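Ticket 377 - Vekel arm, gripper stalls on soft items
Opened: 13 Oct 2022
Place: Clolton shared workshop, bench arm
Status: open

Fault: the gripper closes on folded cloth, stops short and reports an overload. Rigid parts are picked up as normal.

Log

Ran 30 closes on a foam block with the Kokus driver at its default current limit. No overload.

Swapped to cloth. 18 overloads in 30 closes. Most came when the finger went into a fold next to something hard.

Checked the finger screws and the cable at the wrist. Both fine. Refitted the cable anyway - no change.

Lowered the closing speed to 37 per cent in the Cisternas config. Fewer overloads, but the grip is weak and thick fabric slips out.

Current test piece is the fleece with the fan-print cloth. The target is the metal ring sitting down in the fold between the two. Wrist camera view at the approach:

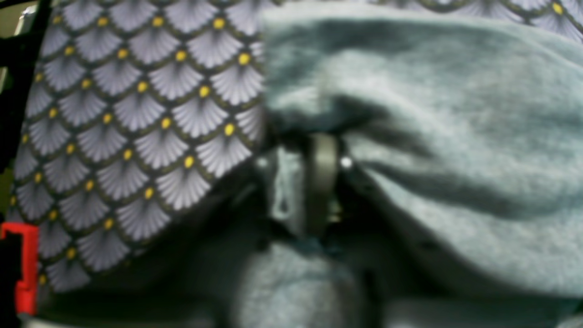
Reply from Cisternas support: Slow the last part of the close only and leave the rest at full speed. Please also send the current trace from one failed close, with the driver firmware version.

Trace to be recorded at the next session. Speed left at 37 per cent until then.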